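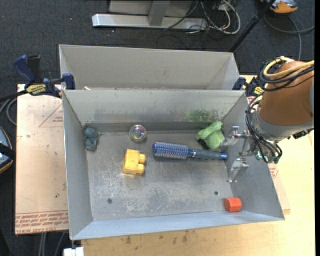

The arm at the end of the row has been picking since before seven in the morning, and Juwita Ismail has stopped watching it. She listens for it instead. A good grasp makes one click as the fingers close. A bad one makes two or three, and then there is a pause while the arm backs off and tries again.

Ismail runs data collection at Warnov, which rents the ground floor of a former print shop in Brornumport. The company wants to sell software that lets a robot pick up things it has never handled. To get there, the software needs examples, and the only way to get them is to have an arm reach into a metal bin over and over and record what happens.

Each station has two bins clamped side by side. The arm takes an object from one and puts it in the other. When the first is empty, it works back the other way. Every try is saved with the camera view, the path of the arm and a single mark for held or dropped. On a good day one station logs 600 tries.

What goes in the bins is mostly the job of Dimas Tuhumury, who shops for it at dollar stores and yard sales. He buys hairbrushes, toy blocks, clear balls, cups. He likes a brush because it has a thin neck, a fat handle and a head full of bristles, and each part asks for a different grip. A clear ball is hard for another reason. The camera sees the floor through it.

"I don't buy anything nice," he says. "I buy things that are a pain to pick up."

The objects are changed every 20 minutes. Early on, the team left the same set in all day, and the software got very good at that set and little else.

Corners are still the worst. An object lying against a wall leaves no room for a finger on the far side, and the arm will sometimes press down on it several times before moving on. Adi Yeoh, who writes the training code, keeps those tries in. He says the failures teach the system where not to go, and that an earlier version trained only on successes would grab at bare metal.

People step in when something gets stuck. One operator covers 4 stations and logs each stop by hand, with the time and the cause. Most entries in the February log are a single word, "cable" or "corner." Ismail reads them at the end of each shift, then sends Tuhumury a list of what to take out of the bins before the next one starts.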